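Lecture 7 notes - Contact tasks, and what happened on the Drullix cell

Notes by Andri Hollenstein. Slides are on the course page, these are for people who missed it or couldn't read my board.
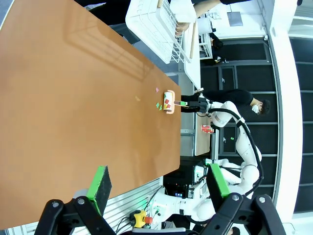
So last time we did position control and I said contact is where it all gets harder. Today is one real failure, start to end. Pressing a tool on a flat surface looks like the easiest contact task there is. It isn't, read on.

The task

Two arms, one shared table. One arm holds a handheld roller and runs it over the tabletop to pick up or press down small bits of paper. The other arm waits, or moves stuff into reach. People stand close by, because somebody has to reset the paper squares between runs. Keep that last part in mind.

The roller stroke was taught by hand. Start pose, end pose, straight line between. Downward force wanted: light. Downward force actually commanded: none. It was pure position control with the target set slightly below the table, and the "force" was whatever the joint stiffness gave you. Works fine until something changes height.

What went wrong

July, late afternoon, run 1725. The stroke started normal. Partway across, the arm slowed, shook, then the wrist tipped and the roller shot out sideways. Handle rotated in the fingers, arm kept going to its end pose with the tool pointing the wrong way. The second arm had already been told the stroke was done and began its own move. Elbow to wrist, not hard, but they touched.

Sơn Tạ was resetting on the far side and hit the stop. Nobody hurt. One bent roller frame, one cable pulled partly out of its clip, and a scuff on the table we still have.

Time line from the log (controller clock, milliseconds from stroke start)

0 - stroke begins
1000 - wrist torque climbing, still under the limit
1725 - tool slips in the fingers (yes same as the run number, coincidence, stop emailing me)
2000 - "stroke done" flag sent to arm two
3202 - arm-to-arm contact, stop pressed just after

Look at 2000. Arm one was not done at 2000. The flag was on a timer. Whoever wrote it (me) measured a good stroke, added a bit of margin, and sent the flag after that. A slow stroke is a late stroke and the timer doesnt know.

Causes, in the order we found them

1. Table height. The table had been leveled the day before and one end came up a little. Target below the surface was now further below. More push, more friction, more torque at the wrist.

2. Grip. Finger pads were fine for holding the roller in the air. Under side load the round handle could turn. We never tested grip with the tool pressed on anything.

3. Torque limit. Set high during an earlier job and never put back. The Zaugg controller keeps limits per arm, not per program. Nobody had that written down.

4. Timer flag. See above. This one turned a dropped tool into a collision.

5. Cable. Loop on the outside of the arm was long enough to reach the other arm's path. Did not cause it but it got caught.

First guess in the room was "the gripper failed". Grip force in the log is flat the whole way. The gripper did what it was told. Be careful with first guesses, the part you see move last gets blamed.

The people question

Sơn's hand was near the tool two seconds before the stroke began. The rule said hands clear before start. The rule was on a sheet of paper on the wall and the start command had no idea about it. For your reports: a rule that depends on a tired person at the end of the day is weak protection. Count it, but count it last.

Also the stop button. It worked, but look at where it is compared to where people stand to reset. We now have two. Before that the person with the worst view had the best reach.

What we changed

- downward force is now controlled, with a ceiling. Position only sets where along the table
- touch-off at the start of every session, table height measured and stored
- torque limits loaded with the program and printed on screen before run
- flag comes from arm one's real pose, plus tool check. No timers between arms
- flat-sided sleeve on the roller handle, from Miltano, so it cant turn
- cable clipped shorter
- start needs a held button away from the table

Not fixed yet: arm two still has no way of knowing the tool is in the wrong orientation. If the roller slips and the pose is right, tool check catches it maybe. Open problem, good project topic.

For next time

Read the Ilwood handout, part on shared workspaces, skip the math box. Bring one page: pick any two of the five causes, say which one you would fix if you could only fix one, and what could still go wrong after. Dont write "operator error". I will hand it back.

Lab groups please check your own torque limits befroe you start. All of them. Today.

3 comments | Shared 14 times

mk_lab2
Checked ours after reading. Still on the old limits from last term. Thanks I guess

Sơn Tạ
For the record the stop was a stretch for me, I had to lean over the table edge to get it. Put that in the notes, it matters more than the cable.

petra.w
Is the one page due before the lab or at the lecture?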